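Woselbridge Makers Board » Buying & Budgets » Humanoid for lounge tidying: what did we forget to budget for?

Page 1 of 1

gaetegrump
Posted Wed 15 July
Quote came in for the Skikell lease. The monthly number is fine. My boss has read the monthly number and stopped reading, so I'm doing the add-ons. The job is putting cushions back on the sofa, all day, forever.

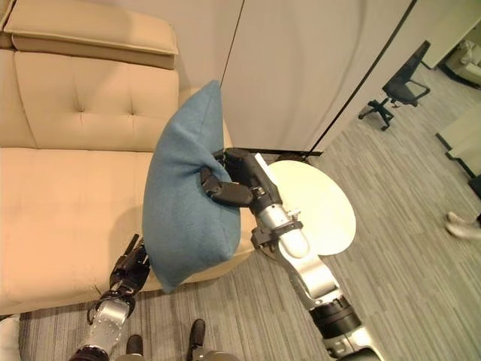 Teal cushion, right hand, over the seat.

The one line I can't defend is hands. Five-finger spares are $3123 a pair. Do I really need a set on the shelf by September?

ernik_fan
Yes. Next question.

plainoldpliers
No. Buy fingertips. We put $500 a year into tips and small parts and never opened the box of spare hands, which is now the most expensive doorstop in the county.

ernik_fan
You lift cartons. Cartons don't have corners that flop. He's squeezing soft stuff and reaching down to carpet.

gaetegrump
Carpet is where most of the work is, yes.
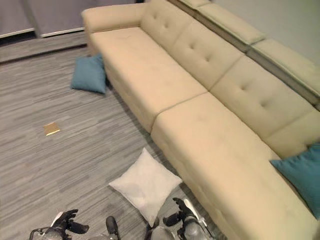
White pillow on the floor between the hands, one teal one by the sofa base.

plainoldpliers
For that floor I'd ask for a two-finger gripper quote too. A pillow has no opinion on how many fingers you own.

sofabed_sue
Has anyone priced the sofa? It's pale and it's going to get poked all day. Put $300 down for cleaning and cheap covers and thank me later.

gaetegrump
Sofa was not on the sheet. Sofa is now on the sheet.

ernik_fan
Also cables. Add $200 and route them properly before you sign anything.
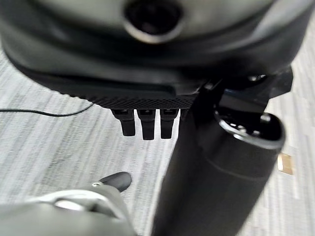
Ours went through two in the first month and the vendor called it "wear." Get the word wear defined in the contract. Gaete has it in writing, Skikell makes you ask.

plainoldpliers
Agree on cables, still no on hands. Ask if they'll do a loaner with next day shipping. If they say yes, the spare set is their doorstop.

gaetegrump
Asked. They're "looking into it." Leaving the hands in the budget so there's something for my boss to cross out.

sofabed_sue
Don't let him cross out the sofa.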